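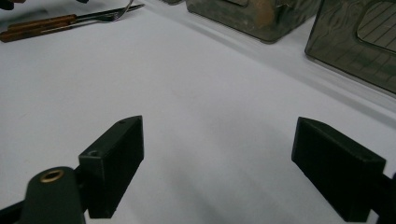 A fork and knife on the cloth, with the two fingers of the gripper open in front of them.

I have been asked to be excited about table laying. The hotel where I have worked banqueting for most of my adult life is part of the Tondine group, and Tondine has signed up with a firm called Biltar, which wants to teach a machine to do what we do before the guests come in. For the past few weeks we have been carrying a gripper in one hand and setting places with it, so that the machine can learn from our movements.

I don't hate it. The thing is clever enough, and the people who bring it are polite and eat in the staff canteen with the rest of us. What I object to is the leaflet. It says the system will "free staff for guest-facing moments". I have read that sentence many times and I still can't find the person in it.

Let me say what the job is. A full room is 38 tables. Two of us can lay it in an afternoon if the linen has come back properly pressed, and it often hasn't. You pull the cloth, you look along it, you pull it again. Then the cutlery goes down, and while your hands are busy you talk. That is where new starters learn which function manager shouts and how to ask for a shift swap. I learned more English laying forks than I did in evening class.

Take that away and you still have the guest-facing moments, of course. They are the part where you carry plates, smile and get your sleeve pulled. We already do those. They come at the end of the shift, when your feet hurt. The laying up was the quiet half of the day, and I'd be surprised if anyone at Tondine has thought about what a day is like with the quiet half removed. Presumably it is a shorter day, with shorter pay.

Ju-won Moon, our shop steward, put this to the managers in October. She asked whether hours would be protected for five years. They said they could not speculate. She asked who would own what the machine had learned from us, and they said that was a matter for Biltar. She asked whether the people holding the gripper would be paid extra for it, and here there was some progress: an allowance of £2 an hour, while the trial lasts. I took it. So did everyone else, and I don't think any of us should feel ashamed, but it is a small price for teaching somebody your trade.

People tell me I am worrying too early, that a machine that can put down a fork is years away from a wedding. Maybe so. I'm over 50 and I may well be gone before it arrives. But I remember the glass washers coming in. The kitchen porters were told it would mean lighter work, and it did, for the ones who were kept on.

If the company wants my good will, it can put the hours in writing and pay us for the lessons for as long as it uses them. Until then I'll go on holding the gripper, and I'll keep my excitement to myself.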